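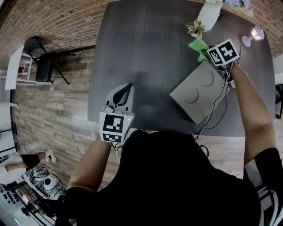
The Sturau work table in dark gray, with the square brick-style box and the little lavender lamp switched on.

I've been selling tables out of Trallbridge for 6 years now, and the Sturau is the one I keep telling people to come and lean on. It's big, it's dark gray, and it gives you room to spread out a project without moving the flowers first. Mine has seen gift wrapping, seed sorting and one very long jigsaw (2,000 pieces, we finished it in February).

I like the dark color a lot more than I thought I would. Pale things look great on it! A white vase, a small succulent, a light gray box – they all stand out, and you can find your scissors again. It does show dust in low sun, so keep a cloth handy. I use a slightly damp one and then go over it dry.

The legs come off for moving. You'll want a second person for that part, and please lift the top, don't drag it. Set aside 20 minutes to put it together, more if your floor is uneven like ours.

The lamp is the Bunar, sold separately. It has a hexagonal shade and it's nice and small, so it goes at the back of the table and stays out of your way. The square box with the two half-round shapes on top is the Lorente. People buy it for kids' rooms and then keep it for their own pens and tape, which I completely understand.

Sturau table, dark gray: in stock
Bunar lamp, lavender: in stock
Lorente box, light gray: a few left, next delivery Thu 26 March

Not sure it'll fit? Send me your room measurements and a note on where the door is, and I'll write back with what I think.
– Darcy Doolan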